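Progress report to the Stenley fund, February
Household Chores project, Usel workshop
Prepared by Torunn Aasen

Your question when you renewed us was a blunt one: can a pair of arms do a chore in somebody's home yet? My answer this period is "some of one, on a good afternoon", and I'm happier writing that than I was writing "no" last time!

Since the last report we have run 396 attempts at tidying a cluttered table. Of those, 133 went from start to finish without a person stepping in. Most of the clean runs came after Pichit Srithong rewrote the way the arms decide what to pick up first, and you can feel the difference standing next to them - far less dithering over the pile.

Snack packets are still the hard part. They crinkle, they slide under each other, and a grip that works on a box will squeeze a bag right out of the fingers. Dropped packets ended 74 attempts, more than any other single cause. Mathis Le Goff has been going through those one by one and thinks a slower close would save a good share of them. We also want the arms to leave alone the things that don't belong with the food, and that is going better than I dared hope.

Snack sorting, right arm holding a packet in both:

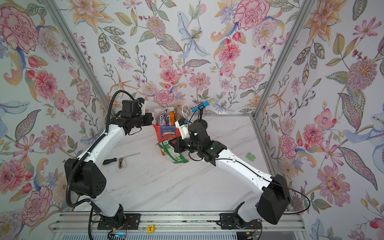
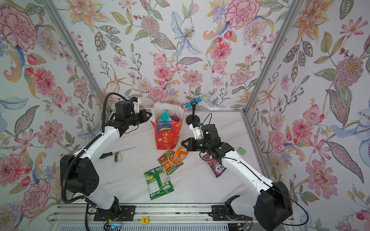

Next on the list is speed. Duygu Bozkurt can clear the same table while telling you about her weekend, and the arms are 9 times slower than she is. For a shop floor that rules us out for now. At home it may matter less, if the job gets done while you're out, and the families Subira Kombo interviewed said much the same. They cared a lot more about not finding crushed chips.

We are on budget except for replacement finger pads, which wear faster than planned. Arelex has quoted for a tougher set and I'll send the figures separately. Subira's interview notes will come with them.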